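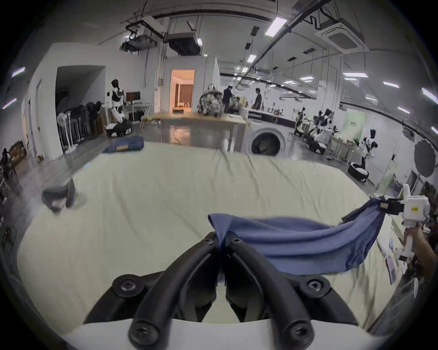

## So can a robot do my laundry yet?

Short answer: no, and I've stopped putting off the ironing on the strength of it. Longer answer below, with a cup of tea if you've got one handy.

A few of you wrote in after the June issue, when I was a bit breathless about the Kernitz warehouse line in Zurkham and its 1,210 cartons moved in one shift. Fair enough, cartons are great! They're square, they stay square, and the one behind is the same as the one in front. The question I kept getting back was some version of "lovely, but when will one of these things fold a towel?" I've been chewing on that ever since, and I've come round to thinking the towel is a much harder job than the pallet.

Look at the blue cloth up top. It's pinched at one corner by a pair of black fingers and held at the other end by a second gripper, and in between it has gone into a long twisted band with a sag in the middle. If you or I ended up with that, we'd give it a shake, feel which way the twist ran and let it unwind. We wouldn't even stop talking. A machine has to work out that there's a twist at all, and which edge is the top one, and whether it's got hold of a true corner or just a bit of hem that happens to be pointy.

The fingers are a big part of it too. I've got a drawer of grippers at home from my old shop-floor days, and every one of them was built for something that pushes back. A bracket, a bearing, a bottle. Cloth doesn't push back, it just goes somewhere else. Squeeze near the surface of a bed and you'll pick up the fitted sheet as well, or miss the lot.

That's why I like the hand-held tools so much as a way of thinking about the problem. Put the gripper on the end of your own arm and you've got a human brain, human eyes and a very un-human pair of fingers. If you can't fold a cloth with that, I wouldn't hold out much hope for the software. I had a go with kitchen tongs last month (I know, I know, but try it!) and a tea towel took me 99 seconds, with one corner poking out at the end. Bare hands, I didn't bother timing it.
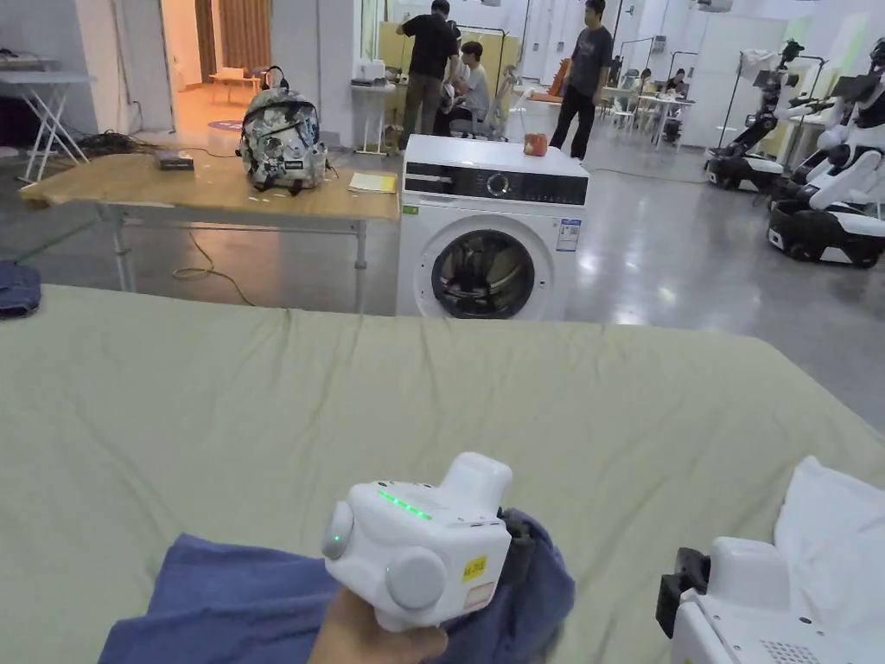
*Blue cloth in the jaws of a hand-held gripper, with the washing machine across the room.*

Then there's the rest of the wash, which the folding clips online tend to skip. I wrote down what happens to one load in my house, and the fold is quite a small slice of it:

- fish everything out of the hamper, including the sock that's inside another sock
- check pockets (a tissue in with the darks is a week of sorrow)
- get the door open, load it, pick the right program
- haul out a wet, heavy knot and pull it apart
- hang or tumble, depending on the weather and my mood
- fold, then put it away in a cupboard that's already too full

Wheels will get a robot from the washer to the bed on a nice flat floor. My place has a step down to the laundry and a dog who sleeps on it.

I did go back through the Acuña chore log, which readers have been filling in since we set it up. We're at 1,651 entries now, each one a single job tried by a single machine, from robot vacs through to gantry arms in the back of small factories. Of those, 692 were marked "done, no help needed". Sounds pretty good, until you sort by type and see that the floors and the lawns are carrying the whole thing. Anything in the cloth column mostly says "started OK" and then has a note about somebody stepping in. If you've got a bench arm at work that handles rags, gloves or bags, please log it, even if it was a shambles. Especially then, the sheet is short on that stuff.

Where I'd put my own money, for what it's worth: small flat items first. Face washers, serviettes, shop rags, all one size and laid out one at a time on a clear surface. A hotel or a machine shop could live with that. Fitted sheets I'd put at the very far end of the list, and if anyone at Wivuno wants to argue, my inbox is open and I've got a queen-size one with perished elastic ready to post.

Next issue I'm having a look at dishwashers, the unloading half. Send me your worst cutlery drawers, and tell me whether your mugs go in handle left or handle right, I've got a theory about it and it's already causing trouble at home.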